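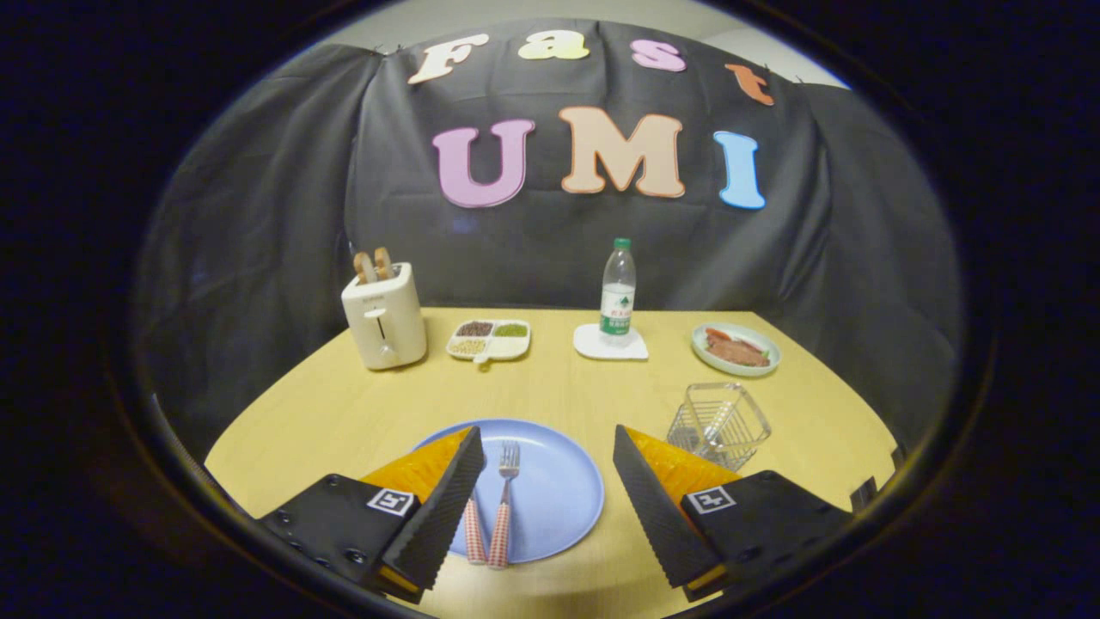 Lotte De Smet had been talking for four hours when I got to her table at the Drernar open day in Whitcombe, and she showed no sign of slowing down. "Ask me anything," she said, before I'd even got my notebook out. "Ask me about toast!"

So we started with toast. De Smet runs the table-setting work at Drernar, where people teach robots everyday jobs by doing those jobs themselves with a gripper held in the hand. She came to it from restaurant kitchens, and she still talks like someone who has carried a lot of plates.

"A fork is the hardest thing on any table," she told me. "It's thin, it lies flat, and it slides when you touch it wrong. You and I pick one up without thinking. Try it with two stiff fingers and you find out how much your hand was doing for you."

I did try it, and she's right. Visitors were allowed one turn each, and mine went badly -- I chased a fork halfway around its plate before I got hold of the handle. The girl after me, who told us she was 12, had it on her first go. De Smet clapped so loudly that people at the next stand turned around.

"Kids are wonderful at this," she said. "They don't fight the tool. Grown-ups squeeze too hard and then they apologize to it."

By early afternoon on 2 April 2022, the sign-in book had 159 names in it, a good many more than the team had planned for. I asked whether all those beginners were any use, or if the day was just for fun. She wouldn't have it that those were separate things. "If everyone who shows me how to move a plate is an expert, the robot only learns one neat way of doing it. I want the wobbly ways too. I want the person who comes at it from the left."

Before the move to Whitcombe, she spent a winter in Ceststead working on a project called Boltivura, which was meant to clear cafeteria trays. She remembers it fondly, broken dishes included. "We did 207 runs in one week, and I dreamed about trays. But I learned to look at where people put their elbows, and I still do that every day."

What would she like to see next? She thought about that one for a while. "Pouring," she said. "Water first, then soup. Soup is going to be terrible and I can't wait."

The next open day is in October. De Smet says she'll be at the same table, and that I can have another try at the fork.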